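Bench notebook, two-arm cell, 22 Jan 2024
Equipment planning for the second enclosure

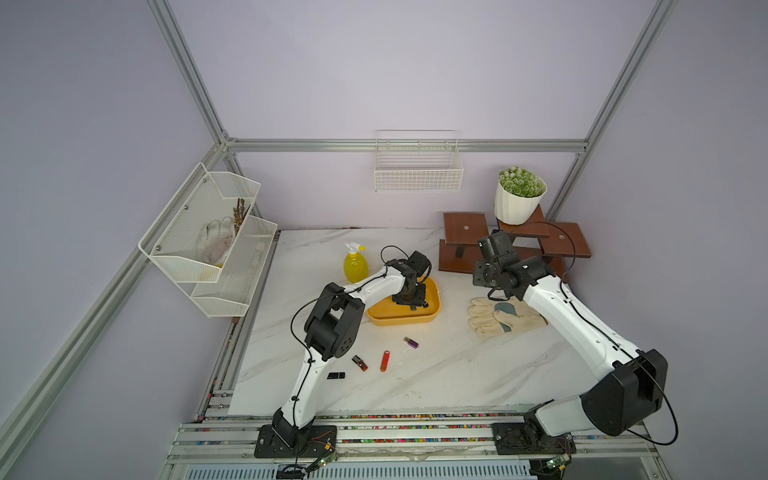 What has to be duplicated

Sharon wants a parts list she can price before the Tusemetti budget closes. Went over the present cell with Kamrul and wrote down what a copy needs. Small-object task (flash drives to yellow tray) is the reference load, so nothing gets specified for heavier work.

- Arms, 2, same model as now. Mixed arms would mean separate calibration files and I don't want to maintain both.
- Base plates, black, to suit the slotted front rail. Mutua can cut these in house if the stock arrives with the profile.
- Aluminum profile for posts and bars. Same section throughout.
- Tabletop. Marble pattern is not required. Kamrul would like plain matte for the next one, I have no objection.
- Wall panels in the same pale lavender-gray, so the background matches between cells.
- Controller boards, 2 plus 1 spare.
- Wall baskets. Cheap, order with the rest.

Arms

Two quotes in. Edasis is lower on the arms but charges separately for grippers and cable sets. Didura includes both and quotes 32 working days. Edasis would not commit to a date. On total price they are almost level. Urmas prefers Didura for the spare wrist units, which can be ordered singly.

Asked both whether the gripper fingers can be bought without the wrist. Didura yes, minimum 3 pairs. Edasis has not answered.

Cables

Current cables run outside the arm, over the elbow on the left and over the shoulder on the right. It works but I would like clips in the new build. Need the outside diameter before ordering. Kamrul to measure with the arms powered down.

Rail

The grooves of the front rail collect beads and small debris. Slot cover strip should go on the list for both cells. Thepsuriya sells it by the meter, and 300 was the figure I put down for strip, end caps and brackets together. Sarmīte thinks that is high. Leave it until she has called them.

If the strip goes in, the base plates have to come off first, so do the existing cell while the task is between object sets.

Props and consumables

Sharon asked whether these belong under equipment. They don't. Drives, tray, spray bottle, gloves, plant stand and pot all go to the consumables line. Buy the second set from the same shop as the first if it still carries them - color differences between cells would have to be logged otherwise.

Open

- Power: does the wall circuit take a second cell? Urmas to check the panel.
- Floor space by the window or move the shelving. Not decided.
- Delivery no later than May, or the spend falls into the next period.
- Edasis finger question, ask again.
- Spare controller board could be ordered now out of the repair money. Sharon to confirm.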